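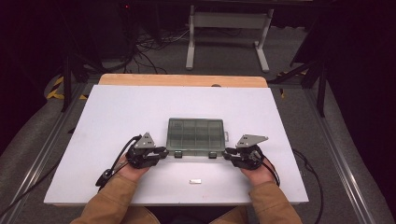 Section 4: Setting Up Your Trade Account and Placing Your First Stock Order

Welcome to the part of the guide most new merchants turn to first. If you have your Akeo welcome letter beside you and a cup of something warm, you should be able to get through the whole section in one sitting. Take it at your own pace. The ordering portal saves your work each time you press Continue, so you can stop for a delivery or a customer at the counter and pick up where you left off.

Before you begin, please have ready:

Your account number (top right of the welcome letter)
The delivery address for each branch
The email address where you'd like invoices sent
A rough idea of the pipe, fittings and valves you want on the first truck

4.1 Activating the account

1. Go to the sign-in page and choose First Visit.

2. Type your account number, including the two letters at the front. Leave out the dashes.

3. Choose a password and press Continue. A confirmation email will come to the address on your application.

4. Open the email and press the link inside. The link works for one day. If it has expired, go back to First Visit and ask for another, as many times as you need.

Note: If you moved over to us from Kinnear, your old customer number will not work here. Please use the new one, even if your old paperwork says otherwise.

4.2 Adding your branches

5. Open Branches and press Add. Give each branch a name your own staff would recognize, as it will be printed on every packing slip.

6. Enter the receiving hours. Be a little generous with yourself here and leave out the lunch hour if there's only one person in the yard.

7. Tick Forklift on Site if you have one. Leave it blank if you don't, and we'll send a truck with a liftgate.

Caution: Full-length pipe bundles can weigh up to 700 pounds and cannot be unloaded by hand. If you have no forklift, call the Makedis depot before ordering full bundles, and the folks there will talk you through shorter lengths.
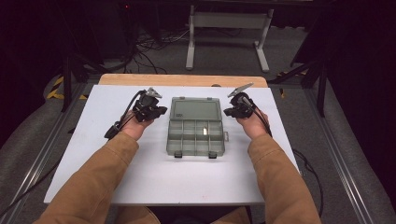
8. Repeat for each branch, then press Save All. You can add up to 40 branches on one account, and if you're lucky enough to have more than that, the sales office will gladly set up a second account and link the two.

4.3 Building the first order

9. Choose Quick Order and type the product codes, or browse by group if you'd like to look around first. Most people do, and there's no harm in it.

10. Enter quantities in full cartons. The portal will round a part carton up and show the change in bold, so do look over that column before moving on.

11. Check the order total. Orders over $1,000 ship free from Makedis. Orders over $3,000 may be split between two branches at no extra charge.

12. Pick a delivery day and press Place Order.

Note: Huver valves are kept in a separate warehouse and usually travel a day behind everything else. They'll show on their own packing slip under the same order number.

Caution: Once an order is marked Picking, it can't be changed online. Please call the sales office and have the order number handy.

Delivery prices in this section were last checked on Friday, May 18, 2018. Returns and credits are covered in Section 5.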